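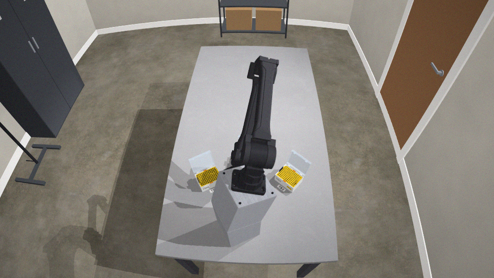
**Plonuvska College Lab Automation Club – Simulation Team**

Sun 20 May

I promised the newer members I'd write up how the spring went before everybody scattered for the summer, and then I spent two weekends not doing it, so I'm writing with a cup of tea and my notebook open to a page that just says "LIDS???" in big letters. That's a pretty fair record of April, as it happens.

For anyone who found this blog through the campus club fair (hello!), we're a small bunch of students who like robots and lab work in more or less equal measure. Our project this year is called Mollel. The goal is an arm that can look after pipette tips: find the box, check that it's open, pick up the box the protocol calls for, and bring it to where the pipetting happens. It sounds like the dullest job in the building, and if you've ever worked a long afternoon in a wet lab you'll know why we want somebody else to do it.

We do nearly all of it in simulation. When I joined I was a bit sniffy about this, I'll admit. I wanted to touch a robot. But there are a lot of us and we all have classes at different times, and the simulator doesn't care if you show up at eleven at night in your slippers with a terrible idea. I've driven that black arm straight through the table more times than I'd like to put in writing, and all it cost me was a restart.

The room we work in is called Ulis. It was started by a group of students who have since graduated, and it has grown a little every year, the way a shared apartment does. There's the long gray table with the arm on its pedestal, the tall cabinet by the wall, the shelves at the back with the cardboard boxes on the bottom, the brown door. I have no idea who decided we needed a door with a proper lever handle, when all our work happens on the table, but I'm very fond of it. You spend enough evenings in a place and you start to feel at home there, even if you can't sit down in it.

Now, the tip boxes. For most of the fall we had only one on the table, squared up neatly to the edge, and the arm got wonderfully good at it. We were so pleased with ourselves! Then somebody turned the box a little, just to see, and the whole thing fell apart. The gripper was going down exactly where the box used to be, very confidently, and closing on air. So we made it a club rule that there are two open boxes on the table, one on each side of the pedestal, and each of them is turned at its own angle. Nothing gets called "working" until it works on both sides.

That one rule kept us busy until spring break. The left side and the right side are different problems, it seems to me, even though they look like the same problem in a mirror. On one side the elbow has plenty of room and on the other our planner liked to swing the long way around, over everything, like a person reaching across you for the salt. We wrote a small tool called Plekum that scores a path before the arm is allowed to follow it, and it takes points off for big showy swings. It's a very plain piece of code and I think it's the best thing we made all year.

And then, yes, the lids. The lids on our boxes are see-through, and they stand open at the back of the rack. A bright yellow rack full of little dark holes is a gift to a vision system. You can find that from across the room. A pale, clear lid is the opposite of a gift. Our detector would pick out the rack beautifully, draw its tidy outline, and have no opinion at all about the big flat thing standing up behind it, and then the gripper would come in from that direction and knock it. I lost 3 evenings in a row to this and wasn't very pleasant to live with.

What we ended up doing was a bit of a dodge, and I'm curious what other clubs think of it. We stopped trying to see the lid. We find the rack, work out which way the box is facing, and then simply assume there's a lid standing at the back of it and keep well clear. If the lid isn't there, no harm done, we've just been overly polite to some empty air. One of our first-years suggested it while eating a sandwich, after the older ones among us had been arguing about transparency for most of a meeting. I've thought about that a lot since.

Shadows were the other thing. The light in Ulis comes in so that there are big soft gray shapes all over the left side of the table, some curved, some pointy, and a great long one down on the floor. One person on the team wanted to switch them off, and we went back and forth about it for a good while. I was on the side of keeping them. Real benches have shadows, and real benches have somebody leaning over them at the wrong moment too. For a couple of weeks our detector thought the dark edge by the left box was part of the box, and it made its guesses too wide. More training pictures with the light moved around sorted most of that out, though I still see a wobbly guess now and then.

We did our end-of-year run last week: 200 tries, with the boxes turned to a new angle each time, and we let it go overnight. I came in the next morning expecting the worst (I always do) and there were 7 failures. Seven! In the fall we'd have been happy with half of them going right. 6 of the 7 were on the left, so I suspect the shadows aren't quite finished with us, and the last one was a planning timeout that I haven't gotten to the bottom of. If you like that kind of puzzle, the log is in the shared folder and you are warmly invited to go and stare at it.

A few things for people coming in next year, in no special order:

- Save your scene before you move the pedestal. Please. Everything is measured from it.
- The labels on the boxes can't be read from the main view. We'd love for the arm to know which tips are in which box, so if somebody wants a fresh project in the fall, that one is sitting there waiting.
- If the arm does something odd, write down what you changed last, even if you're sure it has nothing to do with it.
- Bring snacks. The vending machine on our floor takes your money and keeps it.

Some of us are staying on campus over the summer and we'll be meeting through July, on a looser schedule, mostly to clean up Plekum and write the comments we should have written the first time. We'd also like to try a lid that's half closed, which makes me nervous just typing it – the "assume it's there and stay away" trick gets a lot shakier once the lid is leaning over the rack. I have a sketch for it on the back of a lab handout and will bring it along.

No experience is needed to join in. I couldn't have told you what a shoulder joint was when I started, and my first piece of code made the arm wave slowly at the cabinet for an hour. Come by the club room, or leave a comment and I'll send you the install notes, which are a little out of date but will get you most of the way there.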